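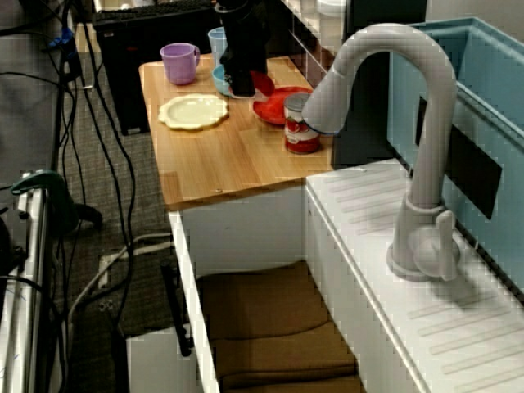

The play kitchen, with cups, plates and the tin in residence.

Play Kitchen Notes, August

The toy library's play kitchen is back in service, and so, inevitably, is its washing up. Graça Quintela spent a morning going through the crockery tub, which had grown to 256 pieces through the generosity of members who wanted them out of their own homes. She kept 40. The rest have gone to the swap table, where you are warmly invited to take some back.

The survivors include the red plate and the cream one with the wavy rim, both much fought over by the under-fives. The lavender cup stays too. A small customer informed Graça that it is the only cup that works for tea, and she wasn't going to argue the point before lunch.

Tins are now rationed to 3 per session. Anyone who has trodden on one in socks will know the reasoning. The Bastos box of wooden vegetables has been retired to the cupboard until someone finds the other half of the carrot. 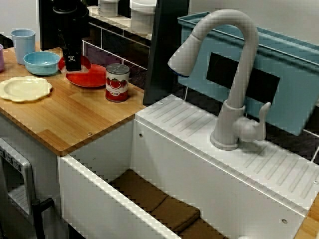

Can we borrow the dishes without borrowing the kitchen?
Dishes go out in the blue drawstring bags for up to 21 days, on your normal membership. The kitchen itself stays put, as it took two adults and a good deal of muttering to get it through the door.

Please wash everything in warm soapy water before it comes back, and check the cups for sultanas. Playdough is a favourite filling for the bowls, and it sets like mortar. If a piece goes missing, just tell the desk. We'd sooner know than spend another morning looking under the couch.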